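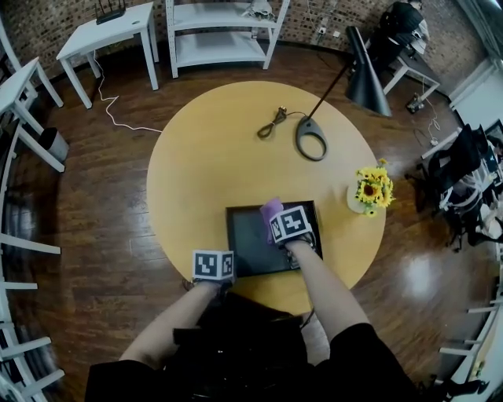
Lighting a café on a December deadline

December 28, 2020

Chiyo rang me in the first week of the month to say the pendants for Gristlow were ready, apart from the cables, the ceiling cups and the shades. I asked what that left. She said the hooks were lovely.

Gristlow, for anyone who has missed my previous grumbling, is a small café on the corner in Jirkville, and I agreed to do its lighting over a bowl of soup, which is how I agree to most things. Elżbieta Jasińska owns it. She wanted the room to feel like her grandmother's kitchen, then showed me a photo of her grandmother's kitchen, which had a single fluorescent tube and a calendar from a tractor company. We talked it over and settled on warm.

Warm meant spun brass shades from Brimau, 70 centimetres off the tabletops. Jabari, who was wiring the place, thought that was too low. He is tall and takes these things personally. We hung two on string to test it and he walked into both of them, so now they hang over the tables and nowhere near the route to the loo.

The bulbs were another fortnight of my life. I'd asked for a soft white and a box of something very like a dentist's arrived - 321 quid's worth, no returns on opened packs, and guess who had opened all the packs. Daichi took them for his garage. He says he can see spiders he never knew he had.

The shades did turn up in the end, one with a dent that Elżbieta liked so much she put it over the till. We switched everything on at four in the afternoon, when it was already getting dark outside, and the walls went the colour of toast. She turned the dimmer up, then down, then up again, and asked whether I did outdoor signs.

I'd just been handed soup.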